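Section 4. Checking the Kekon hand-held gripper before a shift

Good news first: once you've done this check a couple of times it flies by, and a well-set gripper is a real pleasure to record with! Have a soft cloth and the small hex key ready.

1. Switch the gripper off and set it down on its back.

2. Wipe the marker panel by the finger. Use a dry cloth only.

CAUTION: Solvent lifts the black print. A panel with a faded corner has to be swapped.

3. Open and close the fingers slowly, all the way, 30 times. You want one smooth, even pull (you'll feel it right away when it's good).

4. If the pull catches, back the finger screw off by 2 clicks and repeat step 3.

5. Clean the lens with the blue side of the cloth, then switch on and wait for the steady light.

6. Hold the gripper at chest height, facing out into the open floor, and check the live view. The marker panel should show on the left with its black pattern clear, and the finger should point in toward the middle.

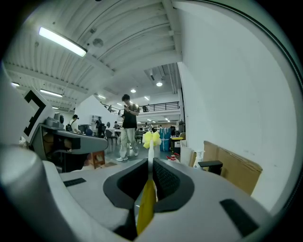
Ecaterina Mocanu adds that on her grippers the steady light can take a full minute after a cold night, and she does step 3 again once it comes on.

7. Save the check under your station name. Flatia keeps the last 1,000 entries, so there's plenty of room for notes.

NOTE: If the app shows code 269, reseat the cable and start again from step 5.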